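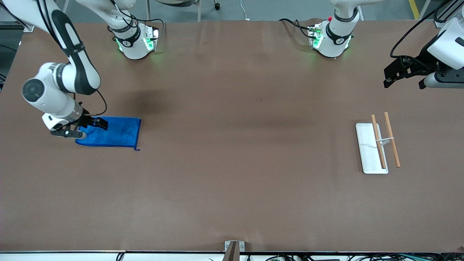
**Irard Brekex**, textile care technician, Zekau

1/ Cleaning cloths, blue ones in particular. I look after 117 of them across two kitchens and a workshop, and most of the questions I get are about folding, so this thread is about folding and what comes before it.

2/ Start with the cloth flat on a bare table. A large, plain surface in a contrasting color helps. Bright blue on brown is easy to read: you see at once which edge is straight and which one is crumpled.

3/ Crumpled edges get fixed before the first fold. Hold the cloth near the bad edge, press down, and draw the slack outward with the other hand. A wrinkle that goes into a fold comes out as a crease, and the stack leans.

4/ Pick a reference edge and keep it. I use the straightest one. The opposite edge comes to it, never the reverse. If the cloth is out of square, the error ends up on one side, where you can tuck it in.

5/ Loops and tabs: if there is one at a corner, leave it showing until the last fold, then turn it inside. It tells you which way the cloth is facing. Left outside in a stack, it catches the cloth above.

6/ Fold count. Two for a shallow drawer, three for a basket. Four is too many for anything thick.

7/ Washing, briefly. Cotton and microfiber go in separate loads. No fabric softener on either one. I dry on low and take the load out while the hems still feel slightly cool, then lay the cloths out singly.

8/ Retirement. I keep a tally per batch. The Hrnčiar batch went in last October and has logged 949 washes between all its cloths, with 70 cloths still in kitchen use. The ones that left had frayed hems. They go to the workshop for oil and paint.

9/ Total folds on the tally sheet since I started keeping one: 3193. The main thing the sheet shows is that refolds drop when the edge is smoothed first. I used to skip that step on small cloths and had to redo a lot of them.

10/ Storage: folded edge facing out, open edges to the back. You can then pull one cloth without dragging its neighbor along.

11/ Waffle weave needs its own thread. It shrinks more in one direction than the other, so the reference edge has to be chosen again after the first few washes. I'm still measuring mine.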